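Selstead shelter adds cat wing, seeks foster homes

The Selstead Animal Shelter opened its new cat wing in May 2019, giving the town room for 35 cats at a time. The old building on Ronis Road could take only a few, and many strays were sent on to shelters in other counties.

The wing has separate rooms for nursing mothers and for cats that arrive sick. Each has its own air supply and a door to the outside, so new arrivals do not pass the healthy animals on the way in.

"Kitten season was already under way when we got the keys," said shelter manager Poul Hjaltadóttir. "We moved the first litter over that same afternoon."

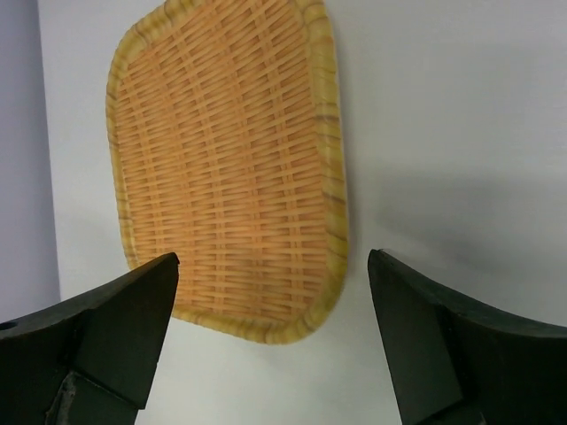
A woven basket tray by a white wall.

Foster homes are still the main shortage. Kittens under eight weeks old do better in a house than in a shelter room, and the list now stands at 6 households. Hjaltadóttir would like to double that before the summer. The shelter pays for food, litter and vet visits, and foster families need a spare room or a large bathroom that can be closed off from other pets.

Low-cost spay and neuter appointments will continue at the Ingvarsson Clinic, two doors down. The fee is $60 for a female cat and includes a rabies shot. Male cats cost less, and feral cats brought in by trap are done free on the first two mornings of each month – call ahead, as space is limited.

The Oment Fund gave $1,000 toward cages for the sick room. Adoption hours are unchanged, noon to 5 p.m. daily except holidays. Foster applications are at the front desk.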